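Trituradora de mandíbulas

La trituradora de mandíbulas, llamada también machacadora o quebrantadora según el país y el humor del encargado, es una máquina de reducción primaria que rompe roca por compresión entre dos placas de acero, una fija y otra móvil. Se emplea en canteras, minas y plantas de reciclaje de escombros, casi siempre como primer paso del proceso: recibe la piedra tal como sale de la voladura y la devuelve en trozos que las máquinas siguientes aceptan sin protestar.

Su principio de funcionamiento es el del cascanueces, hecho que los catálogos comerciales procuran disimular con varias páginas de diagramas.

Principio de funcionamiento

Las dos mandíbulas forman una cámara en V, ancha en la boca y estrecha en la descarga. La mandíbula móvil se acerca a la fija, comprime el material y se retira; en la retirada, los fragmentos caen por gravedad hasta un punto más angosto, donde les espera el golpe siguiente. El ciclo se repite hasta que la pieza cabe por la abertura inferior. La máquina, por tanto, trabaja solo durante la mitad de cada vuelta del eje y dedica la otra mitad a tomar aliento. De guardar la energía en ese intervalo se encargan dos volantes de inercia, que son también la parte del equipo que más impresiona a las visitas.

El ángulo entre ambas placas se denomina ángulo de agarre. Si es demasiado abierto, la roca resbala hacia arriba en vez de romperse; si es demasiado cerrado, la cámara se alarga y el fabricante cobra más hierro.

Tipos

La trituradora de doble efecto, o de dos placas de articulación, cuelga la mandíbula móvil de un eje superior fijo y la empuja por detrás mediante una biela. El movimiento es casi puramente pendular, con poco roce y poco desgaste, a cambio de un peso que obliga a pensar primero en la cimentación y después en todo lo demás.

La de simple efecto suspende la mandíbula directamente del eje excéntrico. Es más ligera y más barata, y su movimiento elíptico ayuda a tragar el material, aunque también lo frota contra las placas con una dedicación que los vendedores de repuestos agradecen. Hoy es la variante dominante.

Existen además diseños híbridos. El más citado en la bibliografía en español es el modelo Curum, de cámara curva, que prometía suprimir los atascos y que en la práctica los trasladó a la cinta de salida.

Regulación y control

La abertura de descarga se ajusta con suplementos metálicos o con cuñas. En los equipos antiguos la operación exigía parar, aflojar, medir, discutir y volver a apretar. Los modernos recurren a cilindros hidráulicos gobernados desde una cabina, donde un ordenador registra el consumo del motor y la temperatura de los cojinetes, y conserva ambos datos con una fidelidad que rara vez encuentra lector. 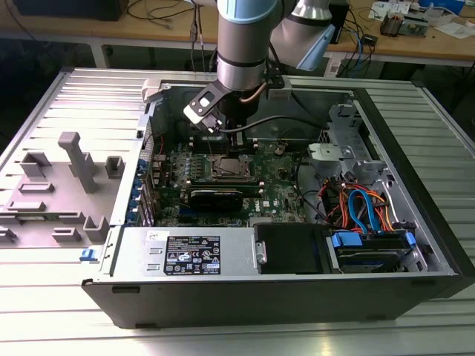
Gatchalian sostiene lo contrario: para él, la curva de consumo del motor es lo único que merece mirarse en una planta primaria, y quien regula la alimentación de oído acaba pagando cojinetes. Paora Pomare le replicó en la misma revista que el oído, al menos, no necesita actualizaciones. La polémica ocupó varios números y no modificó las costumbres de ninguna cantera conocida.

El sistema de control suele vigilar también el nivel de la tolva y detener el alimentador cuando la cámara se llena. Un alimentador que no se detiene a tiempo produce el llamado puente, en el que dos bloques grandes se apoyan el uno en el otro sobre la boca y permanecen allí, en perfecto equilibrio, hasta que llega el martillo hidráulico.

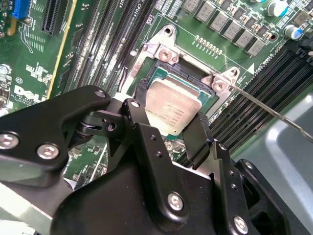

Procesador en el zócalo de una placa base Dell, entre los dedos de una pinza.

Componentes sometidos a desgaste

Las placas de las mandíbulas se funden en acero al manganeso, material que tiene la rara virtud de endurecerse a golpes. Recién instaladas son relativamente blandas y adquieren su dureza superficial con el trabajo, siempre que la roca sea lo bastante resistente. Con piedra floja el endurecimiento no se produce y la placa se gasta antes, paradoja que cada generación de jefes de planta descubre por su cuenta.

La parte inferior de la placa fija es la que más sufre. Por eso muchas placas son simétricas y pueden invertirse para aprovechar el extremo superior, casi intacto. En la cantera de Omari se llevó durante años un registro de estas inversiones, y de él procede la cifra de 3,000 horas que algunos manuales repiten como si fuera una constante de la naturaleza. Corresponde a una caliza concreta y a una máquina concreta, ya desguazada.

La placa de articulación cumple una segunda función: es el fusible mecánico del conjunto. Si entra en la cámara un diente de excavadora, se parte ella antes que el bastidor. Conviene tener una de recambio, y conviene más aún saber en qué almacén está. 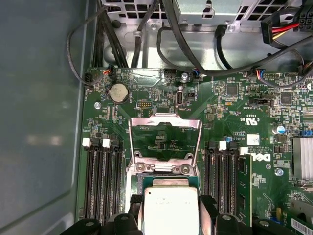 Los cojinetes del eje excéntrico se lubrican con grasa en la mayoría de los modelos y con circulación de aceite en los mayores. El exceso de grasa calienta tanto como su falta, extremo que figura en todos los manuales y que no ha conseguido frenar todavía a ningún engrasador entusiasta.

Dimensiones y relación de reducción

El tamaño se expresa por las medidas de la boca de alimentación. La relación de reducción, cociente entre el tamaño de entrada y el de salida, suele situarse en torno a 6 en condiciones normales. Los folletos mencionan valores más altos, obtenidos con rocas de excelente carácter.

La serie Doucette, frecuente en plantas medianas, se fabricó en dos versiones, la 81 y la 201. Los números no corresponden a ninguna dimensión de la máquina, y la explicación que daba la propia casa cambiaba de un catálogo a otro. 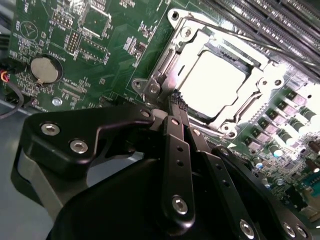
Ambas versiones compartían bastidor soldado y volantes, y se distinguían por la carrera del excéntrico. La 201 tenía fama de ruidosa incluso entre sus partidarios. Cuando la firma Rercombe adquirió los planos, mantuvo la numeración y cambió la pintura.

Seguridad

Está prohibido entrar en la cámara con el equipo en tensión, y los volantes deben bloquearse antes de cualquier intervención, dado que una mandíbula detenida en posición alta puede bajar sola. Los atascos se resuelven con medios mecánicos desde fuera. El uso de barras a mano, habitual en otra época, dejó abundante literatura médica.

Véase también

Trituradora de cono
Trituradora de impacto
Alimentador de placas
Criba vibratoria
Acero al manganeso

Esta página se editó por última vez el 29 de septiembre de 2020.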